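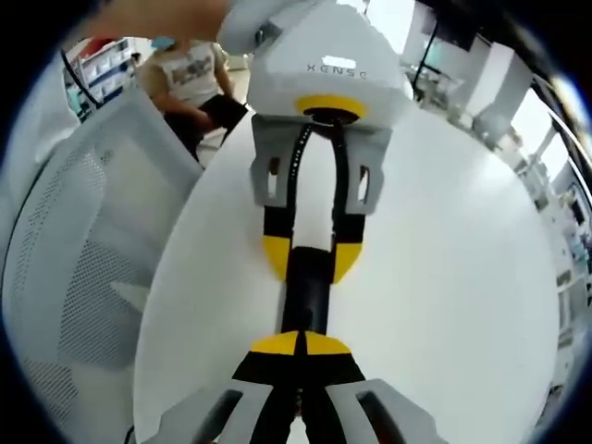
OK so a few of you asked what I've been up to in the shop since October, and the answer is one job. One! It's a set of molded valve seats for Drenell and it has eaten my whole life. Thread.

**2/** Background for people who don't do this stuff. A valve seat is the soft ring the closing part presses against when you shut the valve. If it's a bit too fat, the handle is stiff. Too thin and it weeps. The customer wants neither, obviously, and wants it in a rubber that shrinks when it cools.

**3/** And it shrinks differently across the ring than it does around it. You can look up a number for shrinkage and the number will be fine for a big flat slab. For a small ring with a lip on it, good luck.

**4/** Drenell had been buying these from somebody else, and the old mold went missing when that shop closed. So no tool, no drawing of the tool, only a drawing of the part with three different people's handwriting on it. One dimension is crossed out and nothing is written in its place. I love that. (I don't love that.)

**5/** First move was to call the customer and ask which surfaces matter. Always do this! The drawing had tight limits on everything, including a back face that sits in a groove and touches nothing. We got that one opened up in a ten-minute phone call and it saved me a whole grinding setup.

**6/** Then the mold itself. I went with 2 cavities. Yogesh Yadav, who I share the shop with, wanted four so the run would go quicker, and he had a point, but I didn't want to be chasing four slightly different rings while I was still guessing at the shrink.

**7/** Steel came from Plerham, already ground on the big faces, and it was flat. I checked it anyway, then checked it again after roughing, when it was not flat. Metal moves when you take a big bite out of the middle. I let it sit overnight, skimmed both faces and carried on.

**8/** I left the cavities small on purpose. You can always take more out. Putting it back means welding, and I have seen what my welding looks like inside a cavity.

**9/** First shots. The lip was lovely, the outside diameter was OK, and the bore was way under. Like, you could see it without a gauge. I said some words, ate a sandwich and measured everything again in case it was me. It was not me.

**10/** The thing I'd missed is that the core pin was running colder than the rest of the mold. The heaters are in the plates, the pin sticks up in the middle on its own, and the rubber next to it was curing late. So I'd been about to regrind a perfectly good pin to fix a heat problem.

**11/** Changed the pin to a material that carries heat better, same size, and gave the mold a longer soak before the first shot. Bore came right up. Not all the way, but close enough that the rest was a small polish job.

**12/** Next was flash, the thin skin of rubber that squeezes out along the split line. On a seat that's a real problem — a loose whisker in a valve ends up downstream in somebody's pump. Ours was on one side only, which usually means the two halves aren't closing square.

**13/** Pulled it apart and found a tiny burr on one of the guide bushings. Tiny! I could feel it with a fingernail and could not see it at all. Stoned it off, cleaned everything, closed it up, and the flash was gone on the next shot.

**14/** Somebody always asks about vents, so: yes, I cut them last and I cut them shallow. The first few rings had a little dimple at the far side from the gate, where air was getting trapped. One shallow scratch of a vent in the right spot sorted it. I put the second one in the other cavity to match.

**15/** Sample batch was 200 rings. I measured way more of them than Drenell asked for, mostly the bore and the lip height, and plotted them by cavity. The two cavities sit right on top of each other. I may have shown this plot to people who did not ask to see it.

**16/** Then the bit I was nervous about, which is how the valve feels with the seat fitted. There's no number for that on the drawing, just a note saying "smooth, no grab." They fitted samples at their end and the first set grabbed. Not much, right at the last bit of closing.

**17/** We talked it over and it came down to the edge of the lip, which I'd left crisp. They wanted it broken just a hair. I polished a small radius into the cavity by hand with a wooden stick and diamond paste, an evening with the radio on, probably my favorite part of the whole job.

**18/** New samples went out, and the email back said "good, please run." Three words! I've had it open in a tab ever since.

**19/** Things I'd do differently: ask about feel before cutting anything, put a thermocouple in the core pin on day one, and photocopy that drawing before spilling coffee on it.

**20/** Next up is a bigger seat for Zembridge, same rubber, with a metal insert molded in. Inserts are their own special headache and I'm already making a list. If you've run bonded inserts in a small press and have opinions about primer, my replies are open.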